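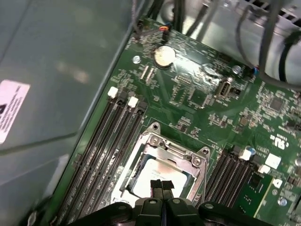

Unit 4: Processor Sockets, Retention Hardware and Memory Slots
Hardware Maintenance, evening section
Instructor: Minttu Turunen
Lab: Jamshid Hosseinzadeh

Read before the lab. Bring this handout with you, along with the board worksheet from Unit 3.

1. What this unit covers

By now you should be able to pick out the power connectors and the expansion slots on a desktop board. This unit is about the middle of the board: the processor, the socket it sits in, the metal hardware that holds it down, and the memory slots on either side. We will work on server and workstation boards for this unit. They are larger than the desktop boards from last time and the parts are easier to get at.

2. The socket

The socket is the connection between the processor and the board. There are two families you need to know for this course.

Pin grid array (PGA). The pins are on the processor. The socket has holes. A lever slides the top plate of the socket to grip the pins.

Land grid array (LGA). The pins are in the socket. The processor has flat pads on its underside. A metal plate or frame presses the processor down onto the pins.

On an LGA board the pins in the socket are thin and angled, and they bend if anything is dropped or dragged across them. A bent pin can show up as a board that will not start, a memory channel that is missing, or an expansion slot that does not work. Do not touch the pins with your fingers. Do not wipe them with a cloth, since the threads catch.

Keep the processor or a plastic cap in the socket whenever the board is being stored or carried.

3. Retention hardware

The processor has to be pressed down evenly. The steel hardware around the socket does that. Designs differ, so look at the one in front of you before you loosen anything. You may see:

a load plate with a hinge on one side and a lever on the other
a load plate with two levers that must be opened in a set order
a frame held by screws, often with hooks or tabs that engage other parts

If there are levers, push down and slightly outward to free them from the tab, then let them come up slowly. They are under spring tension. If there are two, look for the marking that says which one opens first. Closing is the reverse order.

If there are screws, identify what each one holds before turning it. Some fasten the socket hardware to a backplate under the board and are not meant to come out during a processor change. When you do remove screws, loosen each one a little at a time and go back and forth between them. Put them in the numbered tray.

4. The heat spreader

The metal lid on top of the processor is the heat spreader. It protects the chip underneath and carries heat to the cooler. The maker's markings are usually printed or etched on it. On older parts they can be hard to read. Tilt your lamp to one side and read them at a low angle before you write anything on the worksheet. If you still can't read them, write "not legible." Do not guess.

Discoloration on a heat spreader is common on used parts. It may be old thermal paste, marks from cleaning, or staining from heat. By itself it tells you nothing about whether the processor works.

To clean it:

Leave the processor in the socket with the hardware closed.
Put a small amount of isopropyl alcohol on a lint-free wipe. Never pour it on the lid.
Wipe from the outside edge toward the center, so paste is not pushed over the side.
Turn to a clean part of the wipe and repeat.
Let it dry before applying new paste.

5. Memory slots

Memory modules go in the long, narrow slots called DIMM slots. Desktop boards usually have them all on one side of the socket. Many server and workstation boards have a bank on each side, which keeps the electrical paths to the processor short.

Each slot has a key, a small raised bump that lines up with a notch in the module. It is off center, so the module fits only one way around. Each type of memory has its key in a different place. If a module does not line up, stop and check the type.

Latches hold the module in place. Some slots have a moving latch at both ends and some have one at one end only. Color is up to the board maker and is not a reliable guide to anything until you have checked the manual.

To install a module, open the latches, line up the notch, and press straight down on both ends until the latches close. To remove it, open the latches and lift the module by its edges.

If you are not filling all the slots, the order matters. Look it up in the manual for that board. Filling the wrong slots can cost you a memory channel or stop the board from starting.

6. Lab work

Work in pairs. Wrist straps on before the board comes out of its bag.

a. Identify the socket family and the type of retention hardware.
b. Sketch the socket and the memory banks. Mark each screw, lever and latch.
c. Copy the markings from the heat spreader.
d. Find the slot labels printed on the board and add them to your sketch.
e. Using the manual, mark which slots you would fill with 4 matched modules.

Do not open the retention hardware until Jamshid has checked your sketch.

Sketches go in the tray by the door. Worksheets are due at the start of Unit 5.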